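Frequently Asked Questions
Beaulieu Community Radio, 96 on your dial
Last updated 22/07/2026

We love getting mail from listeners, and the same questions keep turning up in the inbox, so we put the answers on one page. Read on, and if yours isn't covered, drop us a line!

What exactly is Beaulieu Community Radio?

We're a local station serving Beaulieu, Ultton and the farms and small towns in between. Local news and talk fill the mornings, music fills the afternoons, and the evenings belong to whoever has the best idea for a show. We've had programs on bluegrass, beekeeping, high school basketball and the history of the Ultton ferry (that one ran for two seasons and people still write in about it).

Where can I hear you?

Over the air, the signal is strongest in Beaulieu and along the river road. Ultton gets us well in most neighborhoods, though the streets right behind the hill can be scratchy. If you're in one of those spots, try moving the antenna toward a window, or listen to the live stream on our home page. The stream carries everything the transmitter does, including the ball games.

Why is the stream behind the broadcast?

It takes a little time to encode the audio and send it out, so expect a delay. Please don't use the stream to set your watch! If you're playing along with a call-in contest, keep a regular radio handy. You'll have a much better shot at getting through.

When is the local news on?

Full newscasts run at 8 in the morning and again at noon and five. Shorter updates come at the top of the hour in between. When there's a storm, a school closing or a road out, we break in as often as we need to and stay on the story until it's over. Our overnight hours are automated, but severe weather alerts still go out.

What happened to the old morning show?

It grew! In January we stretched it by an hour and renamed it Hamemano, after the song that used to close it every day. You'll still hear the farm report, the lost pet list and the birthday calls. The new hour is mostly live interviews, and it's become our favorite part of the day. We've had bakers, bus drivers, a woodwind quintet and the whole Ultton spelling team squeezed in around three microphones. 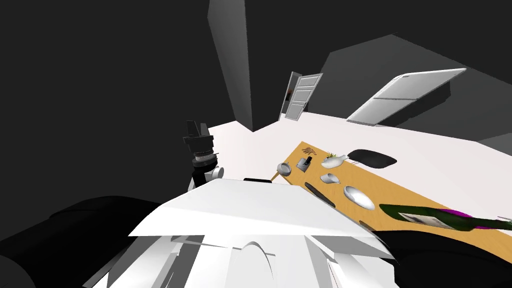
How do I get a song on the air?

Call the request line at extension 621 during any live music show, or use the form on the requests page. Tell us the artist, the title and who it's for. We can't promise an exact time, but hosts really do look at the list, and oddball requests tend to move up it. Local musicians are welcome to send us recordings too. We need a clean version, the names of everyone who wrote it, and a sentence or two we can read on air.

Can I have my own show?

Yes, please! You don't need any experience. Fill out the show proposal form with a title, a short description and a sample playlist or list of topics. If it looks like a fit, we'll invite you in to record a pilot and learn the board. New shows start with an eight-week run, and plenty of them stay on long after that. You'll be expected to keep a program log, show up on time and leave the studio ready for the next host.

What is Madus?

Madus is our online archive. Talk shows and interviews are posted there the day after they air and you can search by host, topic or town. We passed 3000 programs this year, and the early ones are a treat, hiss and all. Music shows aren't included, as our licenses don't cover downloads of full songs.

Will you announce my event?

If it's open to the public and takes place in our listening area, send it in. We need the name, the place, the date, the starting time and the price, if any. Two weeks' notice is ideal. Announcements for nonprofits, schools and town offices are free. Businesses can ask about underwriting.

What's the difference between underwriting and a commercial?

An underwriting message says who the supporter is, where to find them and what they do. It can't urge you to buy, compare prices or call anything the best in town. We read every one of them ourselves, and we think they sound nicer that way.

I heard a mistake on the air. Who do I tell?

Send a note through the corrections form with the name of the program and when you heard it. News corrections are read in the next full newscast and added to the archived version. Mispronounced street names count, and we're grateful for the help. Ultton alone has three that get us every time.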